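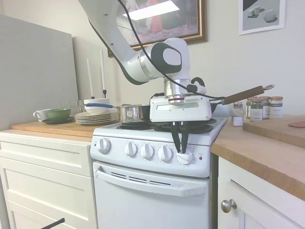 September, clause tagging, entry 7

Finished the second pass on the Udetti set. 4000 clauses in total, all from commercial leases and service contracts. Today was only the limitation of liability group, 242 clauses.

Ran the new rule list in Kimix at 9:40. It pulled 54 clauses for manual review. Most were the usual trouble: a cap on damages in one sentence and the exception for gross negligence two paragraphs later, under a different heading. The tagger reads them as separate and marks the cap as having no exceptions. Same fault as in entry 5, so the heading fix did not carry over to the lease files.

Indemnity is still getting mixed up with liability caps when both sit in one numbered section. I split those by hand for now. Tag is IND-L, please use it and don't make a new one.

Ocampo files: page footers are landing in the middle of clauses again. Re-exported two of them as plain text and the footers went away. The rest need the same. Do not edit the originals, work from the copies in the Illa folder.

Open question on "consequential loss." Some drafts define it, most don't. I left the undefined ones untagged until we agree on whether they count as a full exclusion. My own view is that they should get a separate tag, and the definition check can run later.

Next: rerun the review group after the heading fix, then start on the termination clauses. Old rule list is saved under the previous name in case we need to go back.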